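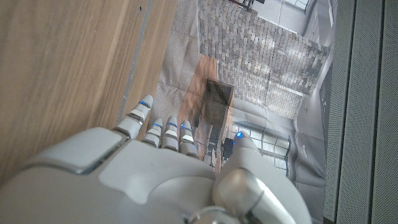 Last changed: Sun 9 January

Interviews | Rooms and Furniture

The man who sells the Satetti table wanted to talk about calm. I wanted to talk about the price, which was $1649 when I asked for the interview and $1653 by the time I got there. Four dollars won't stop anyone who was going to buy it, but I asked what they were for.

"Screws," he said. "The better screws cost more."

He runs the showroom side of Edcombe, a small furniture outfit, and he agreed to talk as long as I left his name out and used the name of the table. The Satetti is a work table. It has a rectangular wooden top in light brown with a fine, straight grain, and he believes strongly in that grain. According to him a busy pattern pulls your eye around all day and wears you out.

I told him I have worked for years at a table with a big knot next to my coffee cup and never felt tired because of the knot.

"You wouldn't know," he said. "You've never had the other thing to compare it to."

It's hard to argue with that, and I suspect he has used it before. When I asked whether anyone had tested the idea, he said customers tell him. When I asked what they tell him, he said they like the table.

To be fair, I like the table too. The color is easy to live with. I ran my hand across the top and found nothing to complain about, and I was looking for something. My doubts are all about what gets said around it.

Take the printed room. Edcombe likes large printed pictures of interiors, and there is one near the table. The thinking, he explained, is that people can't imagine a table in a home unless you show them a home.

"A person walks in from a parking lot," he said. "They need help getting from the parking lot to the living room."

I said a printed room has no mail in it, no dog, and no outlet in the wrong place. Every table looks good in a room where nobody lives. He didn't disagree, which surprised me. He said an earlier picture, one they used until June, was so nice that people asked to buy what was in it and walked right past the furniture.

We moved on to cables, because I can't see a work table without wondering where the cords are supposed to go. The Satetti brochure has a paragraph on "cable freedom." I read it out loud and asked him what it meant.

"It means we don't tell you where they go."

So there's no tray?

"There's no tray. You run them off the back."

And that is how it's done on his own table. A dark cable goes from a little white device straight off the back-left edge. It works, I suppose. It is also what I do at home on a table that cost a good deal less, and I never thought to call it freedom. 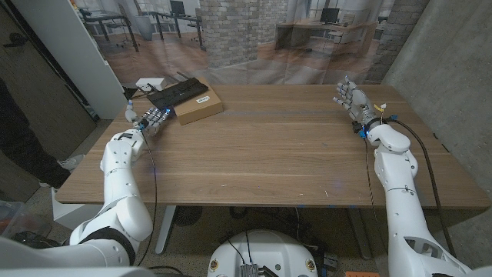 The work table, with a small cardboard box toward the back left.

I asked about the box, too. It's a small brown cardboard one with a flat black thing lying on top at an angle, and it doesn't match anything in the brochure. He shrugged.

"People put boxes on tables. That's a real table."

I think that was the best thing he said all afternoon, and I told him it should go in the brochure in place of the paragraph about calm. He said the brochure was already printed.

Edcombe also sells a riser called the Plurkus, meant to lift whatever you want lifted. I asked why anyone would buy one when a cardboard box will do the job for nothing. He talked for a while about proportion and the way two pieces "speak to each other." I asked again.

"A box sags," he said finally.

How soon?

"Depends on the box."

My own has been under a lamp since before I moved, and the lamp is still up.

There is a bigger claim I haven't mentioned, that the table "grows with you." I have seen this said about cribs and bookshelves, and about a backpack once. The Satetti has no leaves and no extra parts, so I asked what part of it grows. He said it was more about the relationship. I wrote that down and looked at him until he laughed.

"Fine. It stays the same size," he said. "You get used to it."

They have sold 41 of them, he told me, mostly to people who already own something from Juška, a competitor whose tables he calls "heavy on the eyes." He wouldn't say how many came back. He did say that the returns he handles are nearly always about size, and that he now tells everyone to lay out newspaper on the floor at home before they order.

I did that when I got back. It fits, if I move the bookcase, and I don't want to move the bookcase.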